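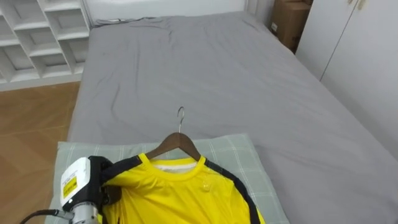
Gripper choice for clothes on hangers: Brunino vs Ikeo

Started by flatpack_arm, August 8, 2019

I've been running two parallel grippers on the same arm, trying to settle which one stays on for garment work. One is the Brunino, the other is the Ikeo with the longer stroke. The task is simple enough: take hold of a shirt that's already on a hanger, lift it, carry it to a rail and hook it on. I've been using a yellow jersey with black stripes down the shoulders and sides, on a dark wooden hanger with a metal hook, and gripping at the shoulder close to the seam. The Brunino gets a good pinch there. The Ikeo gets a good pinch too but picks up whatever is underneath, so I get the pillow cover along with the shirt one time in four or so.

Numbers so far. 433 attempts, split between the two grippers, same arm, same camera, same controller settings apart from closing force. The Brunino drops fewer but is slower to close. The Ikeo is fast and its fingertips are too thick for cloth lying flat. I haven't tried other tips on it yet.

Questions:
Has anyone run the Ikeo with thin tips on fabric?
Is anyone gripping the hanger itself and leaving the garment alone?
Does the Vieira controller do force limits properly yet? Mine is on the old firmware.

----

mudlark_77 wrote:

Grip the hanger. Holding a shirt by the shoulder and expecting the hanger to follow is asking for trouble. With a slippery jersey the hanger will slide towards the other side as soon as you lift, and then your hook is pointing somewhere the controller doesn't know about.

----

flatpack_arm wrote:

It does slide a bit. Less than I expected, as the shoulder takes up the slack and the wood is fairly grippy against the inside of the shirt. I tried going for the hook first. It's thin, it's shiny, and the depth camera sees half of it on a good day. On the grey sheet it loses it completely.

----

Oslo Bench wrote:

Which depth camera? That matters more than the gripper here. I had the Brerkik one for a year and it was hopeless on anything metal thinner than a pencil. Swapped it for a plain colour pair and did the hook from the colour image only. Much better, although I had to redo the calibration every time I knocked the mount.

----

flatpack_arm wrote:

It is the Brerkik, yes. I didn't want to change the camera and the gripper in the same month or I won't know which one helped.

----

Oslo Bench wrote:

Fair. But then your gripper comparison is really a comparison of how well each one copes with bad depth. The Ikeo has the wider opening so it ought to forgive more. If it's picking up the pillow, your height estimate is probably low and the Brunino is just hiding it by having thinner fingers.

----

flatpack_arm wrote:

Possibly. I'll log the height at contact and look. I had assumed it was the tips.

----

petrichor_cnc wrote:

I've run the Ikeo on tea towels and pillowcases, never on hangers. Thin tips help a lot. I cut mine from 2 mm spring steel and covered the ends with silicone tape. The tape wears through, so check it every morning. I was at 2,225 cycles on the last pair of steel tips before one bent, and that was my fault for driving it into the table.

What closing force are you using? The default is far too high for cloth. It's meant for boxes.

----

flatpack_arm wrote:

I had it at 40 per cent on the Ikeo and 60 on the Brunino. Spring steel is a good idea. Did you bolt through the existing holes or make a new carrier?

----

petrichor_cnc wrote:

Existing holes. They're slightly oversize so put a washer in or the tips won't meet square. Drop the force to 25 and see if it still holds. Mine did, with dry cotton. Don't know about polyester.

----

mudlark_77 wrote:

I still think this is the wrong place to grip. You've got a rigid part in there with a known shape. The arms of the hanger are right under the cloth at the shoulder. Close on those through the fabric and you have the shirt and the hanger together, and nothing slides.

----

flatpack_arm wrote:

That's more or less what I was after with the Ikeo, given the wider opening. Trouble is the approach. The garment is lying flat, so to get the fingers either side of a hanger arm I have to push down into the pillow, and that's when the cover comes up with it. The Brunino won't go round the wood and the cloth unless it comes in almost dead straight.

----

mudlark_77 wrote:

So put it on something hard.

----

flatpack_arm wrote:

It has to work on a bed. People put their clothes on beds.

----

Grizedale wrote:

Agree with flatpack on that. If the thing only works on a bench there's not much point testing it.

On the Vieira controller: force limits work on the new firmware but only in the slow mode. In the fast mode it still overshoots and then backs off, and you can hear it. I reported it in February and got a reply saying it was on the list. I went back to limiting the motor current, which is crude but does the job.

Also watch your cable. If it runs past the wrist on one side only, it pulls at the end of the turn and you get a small twist just as you're trying to hook the rail. Took me a weekend to find that on mine.

----

Oslo Bench wrote:

I don't get the overshoot in fast mode, same controller. Have you got the damping set above zero? It ships at zero.

----

Grizedale wrote:

Mine is at 17. I tried it higher and it got sluggish without curing the overshoot. Might be a different board revision.

----

Oslo Bench wrote:

Might be. Mine is an early one.

----

flatpack_arm wrote:

Update. I logged height at contact as suggested and Oslo Bench was right, it's reading low over the pillow, and worse towards the middle where it's softest. I've put a correction in and the Ikeo now picks up the cover far less often. It hasn't stopped entirely. Steel tips are cut but not fitted.

Force is down to 25 and it holds the jersey on a straight lift. It slipped twice on the swing to the rail, so I've gone back up to 30 for now. The Brunino is still ahead on drops.

----

petrichor_cnc wrote:

Slow the swing down before you put the force up. And fit the tips!

----

mudlark_77 wrote:

Or grip the hanger.

----

flatpack_arm wrote:

Tips first, then I'll do a run on the hanger arms with the slower swing and post both sets of figures in this thread.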